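床边窄缝里的活儿:夹爪、机械臂和摄像头,先别急着掏钱

最近总有人来问,家里收拾瓶子、套垃圾袋、捡床底下的东西,能不能交给一条小机械臂。问的人多半刚看完一段宣传视频,视频里桌面雪白,瓶子隔得老远,夹爪一夹一个准。我试过几种,也跟 Enda Keane 借过他那套 Torkwood 的臂。下面是记下来的一些土办法,给打算自己折腾的人看。先说清楚,我到现在还是用手收瓶子。

先量缝,再看臂展

卖臂的人爱讲臂展,讲得越长越好听。床和墙之间那条过道,要紧的是肘部往外拐的时候占多宽。拿一根晾衣杆,中间用胶带绑个活节,在过道里比划一遍,碰墙碰床的地方贴张便签。便签贴满了,这条臂就不用买了。Torkwood 那条在厨房台面上很听话,搬到卧室过道里,肘子老去顶床垫,我挪了底座两次,还是顶。

底座别直接放在木地板上。垫一块防滑垫,再压点重的东西。夹子吸盘之类的桌边固定件,在床架上基本使不上劲,床单一滑就歪。

夹爪:硬的、软的,各有各的毛病

Prilau 的两指硬爪,夹瓶盖下面那一圈脖子很稳,夹瓶身就看运气了。空塑料瓶一捏就瘪,瘪了以后爪子以为自己夹住了,一抬,瓶子留在原地。解决办法是收瓶子之前先别拧掉盖子,盖着盖的瓶子硬挺得多。说明书里没写这一条,我是捏瘪了一堆才明白的。

Schwerdtfeger 的软爪指头像橡胶手套,抓瓶身舒服,抓袋子一塌糊涂。塑料袋薄,软指头一合,夹进去的全是褶,袋口反倒合上了。有人建议在指尖贴一小条砂纸,我贴了,袋子倒是夹住了,也磨破了。后来换成洗碗手套剪下来的指尖,套在外面,好一点。只是好一点。

袋子才是难的

宣传片里从来不拍套袋子。人做这件事要两只手,一边捏一个角往外撑,手指还得把边往下翻一点,袋口才站得住。单臂做不了,双臂理论上做得了,价钱也跟着翻上去。Thirumalai Suvarna 那边有一套双臂的,他坚持说能撑开,我去看的那回,是他先用手撑好了再让机器接过去的。这种演示看着热闹,买之前一定要请对方从一个团成一团的袋子开始做。

要是非让机器往袋里放东西,袋子先套在桶上或者纸箱里,边翻出来,用晾衣夹夹住。瓶子竖着放,重的先下。横着扔进去的瓶子会把袋口带塌,后面的就全掉在外头。手提袋的提手要塞到外侧,垂在前面很容易挂住爪子。

摄像头装在哪儿

Shabani Mfaume 主张装在头顶,Thomas Guerra 主张装在手腕上,两个人在邮件里吵了一个 October。我两种都试了。头顶往下看,过道看得全,可手一伸下去就把袋口挡住了;手腕上的看得见袋口,靠近以后什么都糊成一片。结论不太讨人喜欢:两个都要,然后多一根线,多一个会松的插头。

透明瓶子是另一桩麻烦。深度摄像头看透明塑料常常直接看穿过去,深色袋子里头又暗,黑乎乎的一团。有标签的瓶子好认,别急着撕标签。窗帘拉开一半,光从侧面过来,比开顶灯强;顶灯照在瓶肩上一片反光,识别框就开始乱跳。

控制器和那张账单

Zaklow 的控制器用起来最省心,旋钮大,急停按得着。它的软件我不敢恭维,每回更新都要重新标定,标定板还得平放,我家卧室里哪有那么大一块平地。手柄遥控反而比自动靠谱,只是你人坐在床边,拿手柄指挥机器捡一个弯腰就能捡到的瓶子,心里难免有点别扭。

整套下来花了我 3000,还没算借来的那条臂。Pádraig Geraghty 说这笔钱够买一辈子的长柄夹子,我没法反驳。长柄夹子我也有一把,头上缠两圈橡皮筋,床底最里面的瓶子都够得着。

几条零碎的

线别从床边走,贴墙脚走,用布基胶带压住,揭的时候慢一点。

夹爪上的灰用微湿的布擦,酒精会让有些软爪发黏。

床单垂下来的边先掖到床垫底下,夹爪分不清床单和袋子,会连床单一起拽。

对比测试至少换三种瓶子:有盖的、没盖的、标签掉了的。只拿一种瓶子试出来的成功率,听听就算了。

先自己用手完整做一遍,看看手指到底干了些什么,再去看夹爪的参数表。撑开袋口,让瓶子在里面互相靠住,人是顺手就做了的,参数表上找不到对应的那一栏。下一回我打算试试把硬爪和套了手套指尖的软爪各装一边,看能不能撑住袋口,成不成再写。
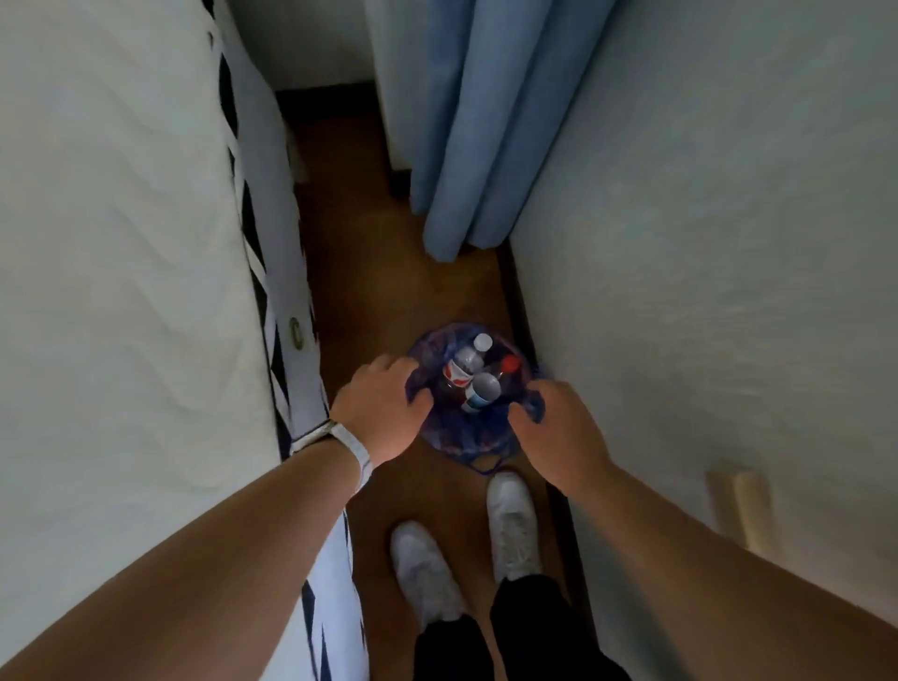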